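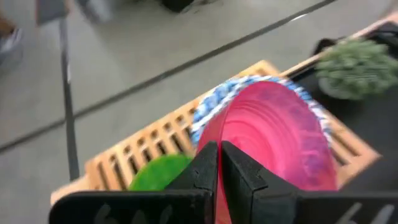 Kitchen & Tableware

Olura Dish Rack, Pine, Single Tier

The Olura is a slatted drying rack in untreated pine, sold flat and assembled with 11 dowels and no glue. Assembly took me one evening. Two of the dowel holes were shallow and had to be cleared with a hand drill.

Slat spacing suits flat plates up to dinner size. Deep bowls are a weaker point – anything with a steep wall leans against its neighbor and drains slowly along the contact line. The older Lindemann rack handles bowls better but takes up more counter. 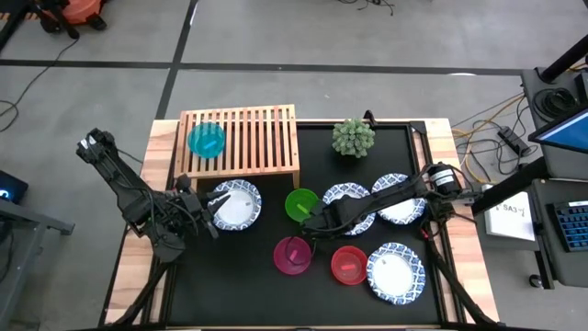 Rated load is 1230 grams per side, a low figure for stoneware and ample for plastic. I loaded one side to the limit for 96 hours and measured no permanent sag. The feet are bare wood and will mark a painted shelf, so fit felt or rubber pads before use.

Untreated pine needs oil. I applied one coat in August and the end grain had darkened slightly by the second month, mostly on the lower rail.

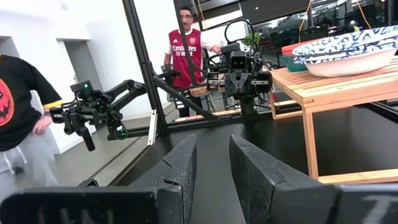 Spare slats are sold singly, and the dowels are a standard size. Footprint is 195 mm deep, which leaves room behind the faucet on most counters.

Reviewed by Elfriede Vogler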